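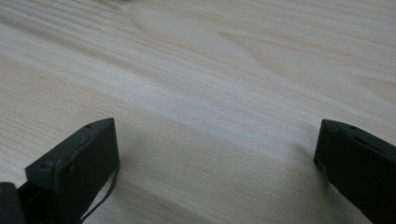 Pale wood top with a matt look, from the Hanolier table range.

Flaltard adds a light wood table to its Hanolier range

Furniture maker Flaltard will start selling a new rectangular work table in November. The Hanolier table has a pale top with the grain left showing, and is meant for kitchens, hobby rooms and small workshops where one surface has to do several jobs in a day.

The table costs £327 and comes with the legs packed separately. A first run of 200 has been made, and 62 of those are already set aside for trade customers.

"People asked us for a plain table they could sort things out on," said Clotilde Fleury, head of product at Flaltard. "They didn't want drawers or a shelf underneath. They wanted the top, and they wanted to see the wood." 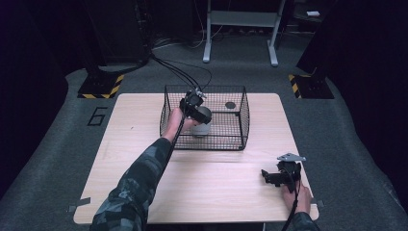

Flaltard is also working with the storage firm Kanaan on a set of containers to go with the table. Designer Themis Zervas said the pair settled early on open-topped shapes, so that small items can be dropped in and found again without lifting a lid. A black wire mesh basket sits well on the back half of the top and leaves the front clear for work, and a small dark disc lying on the bottom of it can still be picked out from above. Prices for the containers will be given later.

Orders open on Sunday at 9am through the Flaltard website and at the Dukus showroom, where the table will be on display. The first 100 buyers will get free delivery.

Press contact: Siham Twal, Flaltard press office. Trade enquiries: Zaid Ghanem.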